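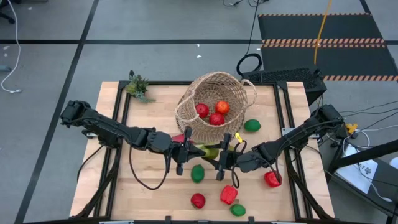
Foro > Cocina y despensa > Conservación de alimentos

Tema: Fruta y verdura juntas en la cesta, ¿sí o no?

wagner_bastos
22/3/23
Buenas. Tengo en casa una cesta de mimbre con asa, parecida a la de la foto, y hasta ahora echaba dentro todo lo que traía del mercado: manzanas, peras, limas, tomates y pimientos. El problema es que las peras se me pasan en nada y los pimientos se arrugan. En la foto hay parte de lo rojo dentro y el resto por la mesa. ¿Cómo lo repartís vosotros? En la cocina tengo 18 grados casi todo el año.

tatiana_h
Los pimientos a la nevera, en el cajón de abajo y sin lavar. Fuera aguantan poco. Las limas también van mejor en frío, dentro de una bolsa cerrada, porque al aire se les pone la piel dura y luego no sueltan zumo.
Los tomates fuera hasta que estén maduros.

Marcelino Brito
No estoy de acuerdo con lo de las limas. Yo las tengo siempre en un plato encima de la mesa y las gasto antes de que se sequen. Si compras una bolsa grande, vale, nevera. Para tres limas no merece la pena ocupar sitio.
Lo que sí separaría es la pera de las manzanas. La manzana suelta etileno y acelera a todo lo que tiene al lado.

wagner_bastos
Lo del etileno lo había leído, pero pensaba que solo pasaba con los plátanos. Entonces la pera fuera de la cesta.

odair30
La pera también suelta etileno, que conste. Yo las junto a propósito cuando las compro verdes: pera y manzana en una bolsa de papel, cerrada, y las voy tocando cerca del rabo. Cuando ceden un poco, a la nevera. Si la tuya sigue dura puedes dejarla con las manzanas sin miedo. Si ya está blanda, cómetela.

tatiana_h
Eso sirve para madurar, él pregunta cómo conservar. Son cosas distintas.

odair30
Ha dicho que se le pasan, y se le pasan porque las deja en la cesta cuando ya están hechas. Es lo mismo que estoy diciendo yo.

Elaine Fagundes
Sobre la cesta en sí: el mimbre va bien porque deja pasar el aire, pero poned algo en el fondo. A mí se me pudrió un tomate abajo del todo, no lo vi, y el jugo se metió entre las varas. No hubo manera de quitar el olor. Ahora pongo un paño de algodón y lo lavo cada semana.
Y no la llenéis. Una sola capa, dos como mucho si es manzana.

Marcelino Brito
Yo uso papel de cocina en lugar de paño. Se tira y listo.

Elaine Fagundes
El papel se queda pegado si algo suelta agua. Lo probé en septiembre, con los tomates de la huerta de mi hermana, y volví al paño.

cullmont_r
¿Nadie usa fruteros de dos pisos? Compré uno metálico, marca Drurora, por 30 euros y tengo arriba los tomates y abajo las manzanas. La cesta queda muy bonita pero ocupa media mesa y hay que vaciarla para ver lo del fondo.

tatiana_h
El metal marca la fruta blanda. Con tomates maduros no lo recomiendo.

cullmont_r
A los míos no les ha pasado. Los pongo con el rabo hacia abajo.

wagner_bastos
Gracias a todos. De momento queda así: manzanas en la cesta con un paño debajo, tomates en un plato aparte, pimientos a la nevera. Las limas las voy a dejar fuera, como dice Marcelino, y si se secan cambio. Elaine, ¿el paño lo pones doblado o subiendo por los lados?

Elaine Fagundes
Doblado en el fondo. Si lo subes por los lados tapas los huecos del mimbre y ya no corre el aire.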